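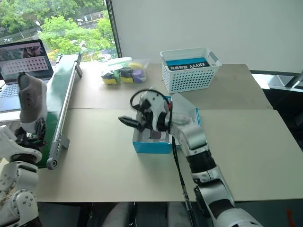 드릭브리지(Drikbridge) 쪽 타운하우스를 보고 왔다. 매물 설명에는 '햇살 가득한 거실, 조용한 골목, 걸어서 모든 것'이라고 적혀 있었는데, 걸어서 모든 것이라는 말을 믿은 내가 바보지. 역에서 내려 언덕을 올라가는데 빵집 하나, 문 닫은 세탁소 하나를 지나고 나니 그 뒤로는 담벼락뿐이었다. 집은 외벽을 새로 칠해서 멀리서도 눈에 띄었다. 뚜껑 열어 놓은 상자, 겉은 새파랗고 안은 하얀 그 종이 상자가 딱 그 집이다. 겉은 번쩍거리는데 들여다보면 흰 벽밖에 없다. 흰 벽도 자세히 보면 콘센트 덮개까지 같이 칠해 버렸더라. 급하게 칠했다는 뜻이다. 뭘 가리려고 급했는지는 아직 모르겠다.

2025년 9월 11일, 날씨 흐림. 흐린 날에 집을 보는 게 낫다고 늘 생각한다. 맑은 날에는 창고도 좋아 보인다.

중개인은 로멕(Romeck)의 샤흘라 에브라히미 씨. 목소리가 좋고 약속 시간도 정확했다. 그건 인정한다. 그런데 내가 뭘 물으면 대답이 꼭 반 박자 늦었다. 지하실에서 나는 냄새가 뭐냐고 했더니 오래된 집의 정취라고 했다. 정취라니. 곰팡이 냄새 같다고 하니까 환기를 시키면 금방 빠진다고 했다. 그럼 왜 오늘 환기를 안 시켰을까. 지하실 작은 창은 페인트가 굳어 붙어서 손으로 밀어도 꿈쩍하지 않았다. 힘을 더 주면 깨질 것 같아서 그만두었다.

면적은 전단지에 1,557제곱피트라고 되어 있다. 이 숫자도 수상하다. 다락까지 넣은 건지 물었더니 '거주 가능한 공간 기준'이라고 했다. 다락에 올라가 봤는데 나는 허리를 펴지 못했다. 계단 위에서 고개를 숙이고 서서 이것도 거주 가능한 공간이냐고 물었더니 아이 방으로 쓰는 분들이 많다고 했다. 어느 집 아이인지 모르겠지만 크지 않기를 빈다. 줄자를 가져갔어야 했는데 현관 서랍에 두고 나왔다. 다음에 또 갈 일이 있으면 꼭 챙길 것. (또 갈 일이 있을까?)

관리비 문제도 있다. 단지 관리를 벨릭(Bellik)이라는 회사가 맡고 있다는데, 연 관리비가 954달러라고 했다. 싸다. 너무 싸다. 지붕 공사 적립금이 따로 있느냐고 물으니 그 부분은 확인해서 알려 주겠다고 했다. 확인해서 알려 주겠다는 말을 올해 들어 몇 번이나 들었는지. 지난 3월에 본 야민(Yammine) 단지도 처음엔 관리비가 낮다고 자랑하더니, 총회 회의록을 받아 보니 특별 부담금이 세대당 최대 2,506달러까지 나올 수 있다고 적혀 있었다. 그때 회의록을 달라고 하지 않았으면 그대로 계약서에 이름을 썼을 것이다. 그래서 오늘도 회의록을 달라고 했다. 에브라히미 씨는 웃으면서 요즘 그런 걸 다 읽는 분은 드물다고 했다. 칭찬인지 핀잔인지.

집주인 피츠제럴드 퀸타니야 씨도 잠깐 마주쳤다. 집 보여 주는 날에 집주인이 있는 건 처음이다. 정원에서 장화를 신고 호스를 감고 있다가 악수를 청했다. 이 집에서 정말 행복했다고 했다. 그래서 왜 파시느냐고 물었더니 딸네 가까이 가려 한다고 했고, 딸은 어디 사느냐고 물었더니 같은 시 안이라고 했다. 더 묻지는 않았다. 사람마다 사정이 있겠지. 그래도 돌아오는 버스에서 계속 그 생각이 났다. 같은 시 안이면 버스로 다니면 되는 거리 아닌가.

부엌은 마음에 들었다. 적어 둬야 공평하다. 싱크대가 창 앞에 있고 창밖으로 옆집 감나무 비슷한 나무가 보인다. 조리대도 넓다. 다만 수도를 틀었더니 위층 어딘가에서 쿵 소리가 났다. 잠그니까 또 쿵. 에브라히미 씨는 못 들은 얼굴을 했다. 나는 세 번 더 틀었다 잠갔다 했다. 세 번 다 쿵 소리가 났다. 남편이 있었으면 그만하라고 했을 텐데 오늘은 나 혼자라 마음껏 했다.

욕실이 2개라는 것도 말은 맞다. 그런데 하나는 계단 밑에 있어서 변기에 앉으면 무릎이 문에 닿을 것 같다. 문을 안쪽으로 열게 만든 사람은 한 번이라도 들어가 봤을까? 위층 욕실은 타일이 새것인데 욕조 둘레 실리콘이 한쪽만 하얗고 반대쪽은 누렇다. 고칠 거면 다 고치지.

저녁에 빌레 토이보넨에게 전화했다. 작년에 그 동네에 집을 샀으니 뭐라도 알 것 같았다. 빌레는 값이 계속 오를 테니 고민하지 말고 잡으라고 했다. 집을 산 사람은 다 그렇게 말한다. 자기가 산 값보다 싸게 팔리는 집이 옆에 생기면 기분이 좋을 리 없으니까. 겨울에 언덕길이 어떠냐고 물었더니 그제야 한참 말이 없다가, 눈 오는 날은 그냥 차를 아래쪽에 세워 둔다고 했다. 이런 게 매물 설명에 있어야 하는 말인데. 습기는 어떠냐니까 자기 집은 괜찮다고, 제습기를 돌리니까 괜찮다고 했다. 제습기는 몇 달이나 돌리느냐고 물으니 그냥 켜 둔다고 한다.

남편은 사진을 보더니 괜찮아 보인다고 했다. 사진은 다 괜찮아 보인다. 거실 사진을 보고 소파 두 개가 들어가겠다고 좋아하길래, 내가 오늘 그 거실에 서 있어 봤는데 우리 소파 하나 놓으면 문이 반만 열릴 거라고 했다. 남편은 소파를 바꾸면 된다고 했다. 집을 소파에 맞추느냐 소파를 집에 맞추느냐로 한참 떠들다가 밥이 다 식었다. 된장국은 다시 데웠는데 짜졌다.

은행에도 다시 물어봐야 한다. 저번 상담 때 받은 금리 안내가 이달 말까지라고 작은 글씨로 적혀 있는 걸 오늘에야 봤다. 이런 건 왜 꼭 뒷장 맨 아래에 있는지. 에브라히미 씨는 헤어지면서 관심 있는 다른 손님이 또 있다고 했다. 지금까지 본 집 중에 다른 손님이 없는 집은 하나도 없었다. 야민 단지도 그날 안에 나간다더니 여름 내내 광고가 그대로 걸려 있었다.

검사업자는 시아막 미르자에이 씨에게 맡길까 싶다. 로멕에서 추천한 사람도 있지만 파는 쪽이 소개하는 검사업자한테 내 돈을 주고 싶지는 않다. 미르자에이 씨는 말수가 적고 보고서가 길다. 지난번 보고서는 배수관 얘기만 몇 쪽이었는데 덕분에 그 집을 안 샀다. 지하실부터 봐 달라고 해야지. 수도관 쿵 소리도.

그래도 부엌 창 생각이 자꾸 난다. 이래서 혼자 집을 보러 가면 안 된다.

내일 할 일. 회의록 왔는지 메일 확인. 미르자에이 씨에게 전화. 은행. 줄자를 가방에 넣어 두기.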